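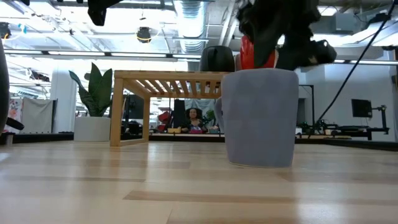 A gray mug on a wooden tabletop

A mug is a drinking cup with a handle, used mostly for hot drinks such as coffee, tea and cocoa. It is usually taller and thicker than a teacup and is used without a saucer. A common size holds 11 ounces; larger ones hold 15.

Materials
Most mugs are made of fired clay, including earthenware, stoneware and porcelain. Enameled steel is common for camping. Thick walls slow the loss of heat.

History
Early mugs were carved from wood or bone or shaped from clay, and many had no handle. Metal mugs came later, but they grew hot to the touch.

See also
Beaker
Stein
Tankard
Teacup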